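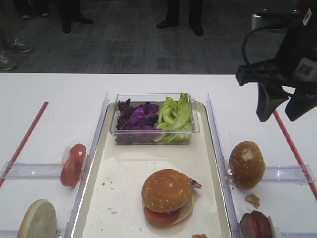
Catalogue 211, page 5

Kellon Burger Assembly Set for hand-guided and remote teaching

Order code KB-464

The Kellon burger set is a table-top task for teaching a robot arm by demonstration. An operator moves the arm through the job, either by hand or from a remote control station, and the recording is used to train the arm to do it alone. Ingredients wait in fixed places around a white tray and the finished burger is built in the middle of it.

We sell it to teaching labs, training rooms and anyone who has to show the same job many times over with small changes. It works with one arm or with two.

What the task involves

The operator picks up the bottom bun, sets it down in the tray, then adds the patty, the tomato, the salad and the top bun. The order after the patty is up to you. Buns, patties and tomato slices stand on edge at the sides, so a two-finger gripper can close on them from above. Shredded cabbage and lettuce go in a clear container at the far end of the tray. Salad is the hardest part to teach, as the amount picked up varies from one go to the next, and most users record more runs of this step than of the others.

In the set

White rectangular tray with raised rim
Clear acrylic divider walls, left and right
Clear acrylic holder bars, left and right
Small white support for the tomato slice
Clear plastic salad container
Red line for marking out the table
Printed layout sheet and cleaning notes

Food is not supplied. The arm, gripper and control station are sold separately.

Setting out

The set needs a flat table at least 600 mm deep. Put the tray down first, then a divider on each side, then the holder bars outside the dividers. Leave enough room for the gripper to open fully above each holder. Bread sheds crumbs, so wipe the tray between runs if your camera is being used for training. A few crumbs do no harm, but a heap of them will change what the arm sees.

Fit the fixed camera above or beside the table before you begin and do not move it until the batch is finished. If it gets knocked, start a new batch.

Teaching by hand

Switch the arm to free movement and guide it by the wrist. Keep your own hands out of the camera view where you can. This way suits the buns and the patty. It is tiring for long sessions, and we suggest changing operator every hour.

Teaching by remote control

The Neltance hand controller plugs straight into the Sirbridge recording box, which saves the arm position, the gripper opening and the camera picture together. Remote control is slower to learn than guiding by hand. Allow a new operator around 5 practice burgers before keeping any recordings. Lower the speed setting for the tomato, which tears if the fingers close too far.

Spares

Dividers and holder bars can be bought singly. Use warm water and a soft cloth on the acrylic, never spirit cleaner. Trays bought before January take the older holder bars, so please give the order code from the underside when ordering.

Orders placed by 24th November go out from the Stevens warehouse with the revised layout sheet.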